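婚礼上没有“交手”环节,改由两家人一起缝完一块桌布

2020年6月23日

婚礼走到一半,音乐停了,司仪也不说话了,两家的长辈一个接一个走到台前,拿起针线,在同一块白布上缝下自己的那几针。新娘坐着缝,新郎也坐着缝,缝得歪歪扭扭,台下笑成一片,笑着笑着又有人抹起了眼泪。

这场在小镇Fuvcombe举行的婚礼,这几天在网上传得很热闹。一段拍下缝布过程的视频配着短短一句话:“我们不想被谁交给谁,所以请大家来把我们缝在一起。”看过的人纷纷留言,有的说想回家问问奶奶还会不会锁边,有的已经开始打听哪里能买到那种粗棉布了。

按当地的老规矩,婚礼上原本有一个“交手”的环节:父亲牵着女儿走过长长的过道,把她的手放到新郎手里,再说一句嘱托的话。很多人觉得这一刻最动人,也有越来越多的年轻人觉得别扭。新娘就是其中一个。她说自己十几岁时当过表姐的伴娘,站在旁边看着那双手被递过去,心里第一个念头是:那新郎的妈妈呢?怎么没有人把他也交出来?

两个人商量了很久。直接取消吧,怕伤了父亲的心,他为那句嘱托已经偷偷练了好几遍;照旧办吧,新娘又实在过不了自己这一关。后来还是新郎的外婆出了主意。她年轻时在Sundqvist布行做过学徒,记得布行里的姑娘出嫁,姐妹们会合缝一块桌布送她,谁缝的哪一角,一辈子都认得出来。外婆说,为什么只让姐妹缝?让两家人都来缝嘛!

于是就有了这块布。它长长的一条,婚礼前已经由新人自己画好了底样,图案是两棵枝条交错的树,一棵是新娘家门口的梨树,一棵是新郎家后院的榛树。布上一共留了85处空白的叶子,来一位客人缝一片,不会缝的可以打个十字就算数。颜色随便挑,所以最后缝出来的树上什么颜色都有,深绿、橘黄、湖蓝,还有一片是亮闪闪的金线,那是新郎的小侄女坚持要用的。

父亲那句嘱托也没有浪费。轮到他的时候,他一边穿针一边把话说完了,只是听的人从新郎一个变成了新人两个。线穿了好几次都没穿进去,他干脆把针递给亲家母,亲家母一下就穿好了,全场鼓掌,比交换戒指的时候还响!新娘后来说,那是她整天最喜欢的一刻,事先谁也没安排过。

并不是所有人一开始都赞成。新娘的一位姑姑在婚礼前几周听说要改流程,打了好长一通电话来劝,说老规矩传了这么多年自有它的道理,年轻人总要给长辈留点念想。新娘没有争,只是请姑姑来当“掌线人”,负责给每位客人分线、剪线头。姑姑当天到得比谁都早,带了自己的顶针和一把用了几十年的小剪刀,谁线头留长了还要挨她两句说。散席的时候她已经在跟别人讲,等自己女儿结婚,也要缝一块,而且要更大的。

记者在视频下面翻到不少有意思的留言。有人说自己家乡有类似的做法,两家各出一股麻绳,由新人当众编成一条,挂在新房门后;有人说自己结婚时是父母四个人一起陪着走过道,走到一半挤得走不动,只好排成一队;还有一位网友写道,她和丈夫都没有办“交手”,因为两边父亲都已经不在了,那时候觉得仪式上空了一块,要是早点看到这个办法该多好。这条留言下面的点赞有900个,回复里全是拥抱。
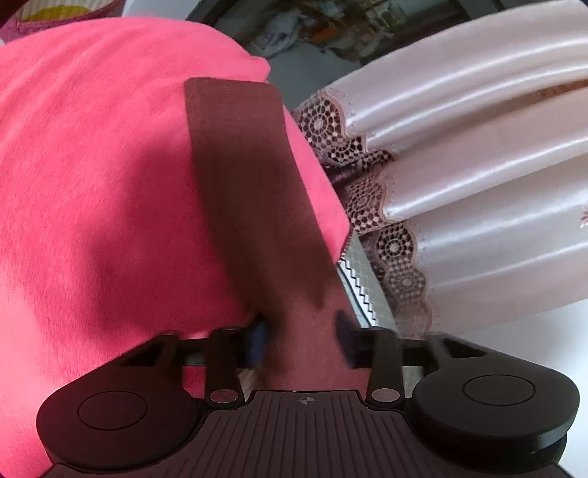 当然也有人不太买账。有留言认为,既然要打破旧习惯,何必再发明一个新的,还得让客人排队干针线活;也有人担心时间,八十多片叶子,菜都要凉了。对此新人倒是很坦然。新郎说,缝布那段确实比预想的久,厨房把汤热了两回,可是等着缝的人端着杯子在旁边聊天,平时见面只会点头的两家亲戚,那天把名字都叫熟了。他自己缝了7针就扎了两次手指,新娘在一旁笑他,说他这棵榛树怕是要带点红叶子。

视频传开以后,附近的Rondimwood手工坊很快贴出了通知,打算从11月起开一个小班,专门教准备结婚的人画底样、选布、算针位。手工坊说,以前来学刺绣的多半是想打发时间的老学员,这回报名的人里一半是情侣,还有带着未来婆婆一起来的。到发稿时,报名表上已经有173个名字,原定的教室肯定坐不下,正在想办法分批上课。课上用的底样也不限于树,有一对喜欢爬山的情侣想缝一条山脊线,有一对想缝他们养的两只猫,还有人问能不能缝一张公交线路图,因为两个人就是在那趟车上认识的。老师的回答是:能,就是换乘站要多留几针。

专门策划小型婚礼的Zondham工作室也注意到了这股热闹劲儿。工作室表示,近来来咨询的新人里,想改流程的越来越多,有人想双方互相改口敬茶,有人想让妈妈来致辞,有人希望新郎也从门外走进来,让新娘在里面等。大家要的往往很简单,就是希望那一天站在台上的两个人是一样高的。工作室给的建议也很实在:想改什么,早一点跟家里人讲,最好给反对得最厉害的那一位派个重要的活儿。

至于那块桌布,它现在还没有完全缝好。有几位亲戚因为出行不便没能到场,新人特意给他们留着叶子,打算一家一家带过去。第一站是新娘的叔公家,老人家在电话里已经把颜色定了,要暗红的,还叮嘱他们自己带针,他家的那几根都锈了。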